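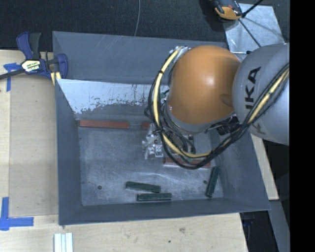 The arm over the gray metal bin, with red and green blocks on the floor of it.

If you've followed along from the last page, you have a policy that grabs blocks nicely out in the open and sulks as soon as one sits near a wall. This step of the Skirnus tutorial is where we fix that, so pour yourself a coffee, because it takes a little while.

First, scatter your blocks by hand and let a few of them rest right up against the walls — those are the grasps we want to learn from. Next, open the Wakska config and set the wall margin to 4. Then start collection and let it run for 700 grasp attempts, shuffling the blocks whenever the log asks you to.

When that's done, retrain from your earlier checkpoint with 3 random seeds. Osvaldo Piras and I tried starting from scratch at first, and I wouldn't wish that wait on anybody! Keep the seed with the best score on the wall grasps, even if its overall score is a touch lower, and save it under a new name. You'll need both checkpoints for the comparison on the next page.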